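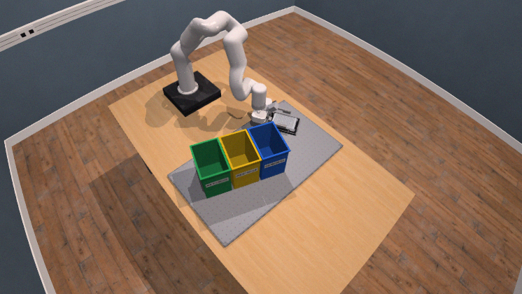 Simulated arm, three bins, one board. Sorting trash is the chore.

Search posts, people, tags

1/ People keep asking me if a machine can take over the sorting at home or in the shop yet. Short answer for March: parts of it. I've been going through the Preteck chore set in simulation, so I'll stick to what I know.

2/ Sorting sounds easy. Pick up a thing, decide where it goes, let go over the right bin. A kid can do it. The picking up is the slow part for the arm – the deciding is mostly fine now.

3/ I ran 284 tries with the Giltov controller. Hard items like cans and small boxes went well. Thin items did not. A flat piece of film beat it 70 times. 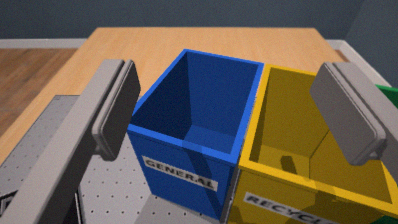
4/ Bins that sit this close together are also harder than they sound. GENERAL is right next to the recycling, so a drop that drifts a little to the side is a wrong sort. I'd like a gap between them, but most kitchens don't have room for one.

5/ For a shop floor with the same 7 parts every day, I'd say yes, try it. For a kitchen, no. Too many odd shapes, and sim doesn't give you wet coffee grounds.

6/ Next I'm moving the bins between runs to see how much it depends on them staying put. Will post numbers.

Comments

subramaniam_shop: We sort scrap by hand and it takes two minutes. Hard to beat.

Brultidell: Did you try a suction cup for the film?

tapeandglue: Call me when it does laundry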